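Ticket: Gripper stops before fully open on the right arm, sim copy opens normally
Status: Closed
Opened: Thu 19 December
Category: Grippers and end effectors
Hardware: Home-built two-arm robot, Tisen driver board, 12 V supply
Software: Gimar, kitchen room loaded

Problem

I'm building a two-arm robot at the Ogola shared workshop. I test each motion in Gimar first and then send the same command file to the arms. Since I flashed the Tisen board, the right gripper closes fine but stops well short when told to open. The board reports "target reached" and no fault. The left gripper is not affected.

The same file run in Gimar gives no warnings, and the fingers go all the way out.
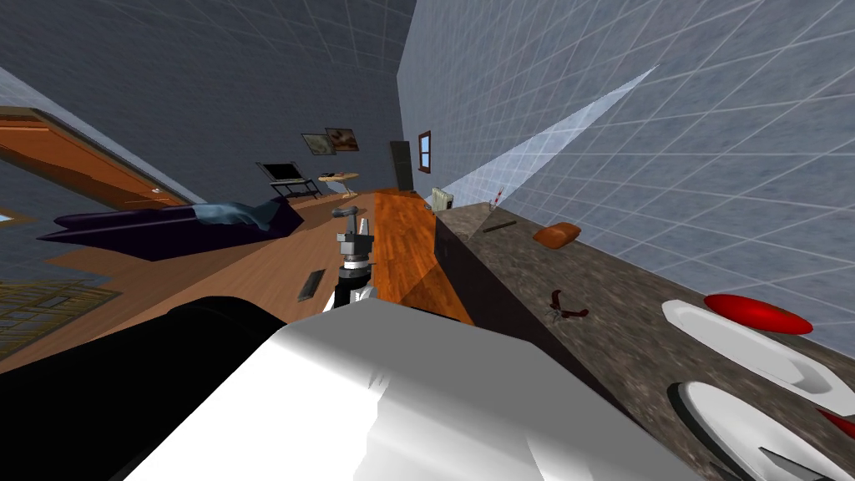
Render: ticket author, Gimar viewer output

Things I checked before opening this:

Supply is a steady 12 V at the board while the gripper moves.
Finger linkage moves freely by hand with power off.
Swapped the signal cable with the left side. Fault stayed on the right.
Rebooted the board and reloaded the command file. No change.

Reply from support

Please send the open and closed limits stored on the board for both grippers, and the raw position when the right one stops. Also run the reach test with the arm out in front of the head camera. We want to rule out a wrist joint limit being hit first.

Update from author

Reach test done in the sim and on the bench. The wrist stays inside its limits in both. With the gripper up in front of the head, the kitchen counter is off to the right and nothing in the room model blocks it. On the bench it still stops short in every pose I tried.

Stored limits, left: closed 1,000, open 2,376.
Stored limits, right: closed 1,000, open 2,000.
Raw position when the right one stops: 2,000.

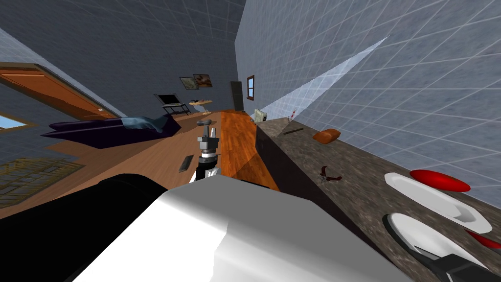 Category: Calibration

Reply from support

The right open limit is the default value. Flashing the board writes defaults to any channel whose calibration was not saved to permanent memory. "Target reached" is correct from the board's point of view. Gimar reads limits from its own config file, so the sim copy would not show this.

Steps:

1. Power the arm down and move the fingers to the open stop by hand.
2. Power up in calibration mode and read the raw position.
3. Write that as the open limit, then use Save, not Apply.
4. Power cycle and read the limits back.

Update from author

Raw position at the open stop on the right is 2,376, same as the left. Wrote it, saved it, power cycled, and it read back correctly.

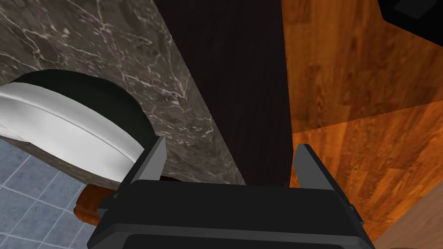
The right gripper now opens to its stop on the bench, and I reran the open command in Gimar to have something to compare it with. In the sim the fingers are held wide apart over the place where the marble counter, the dark panel and the wood floor come together. The bench gap now looks the same to me by eye. I have not put a caliper on it.

I also found the cause on my side. When I set up the right channel in March I used Apply and never saved. I've added a read-back of all limits to my startup script, and it refuses to enable the arms if any of them are still at the default.

One leftover question: can Gimar import limits from a Revier export file? That is what my backup tool writes.

Reply from support

Not directly. Copy the two limit values for each channel into the Gimar config by hand and reload the room. Closing this ticket.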